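5. Fitting the ice hockey scoreboard and setting the match clock

Read this section fully before you switch on the Undano scoreboard. Two people are needed to lift the display.

1. Fix the wall bracket at the height shown on your rink plan.
2. Hang the display on the bracket and close both locks.
3. Connect the control box with the long cable.

Caution: do not run the cable over the ice or behind the players' bench, where skates can cut it.
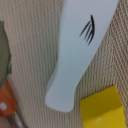 The control box must stand level at the timekeeper's table, with its keys facing the timekeeper. Put a cloth under it if the table is slippery. A coarse one with tight ribs, like the beige weave in the photo, holds the rubber feet better than a smooth one. Keep drinks away from the box.

4. Press MODE until the display shows PERIOD.
5. Enter the length of the period and press SET.
6. Press HORN for 2 seconds to test the sound - warn the players first.
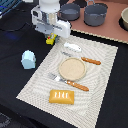
If the horn stays silent, open menu 8 and check that the volume is not at zero. Then repeat step 6.

Note: penalty times stop and start together with the match clock. To correct a penalty, stop the clock, choose the team and type the new time.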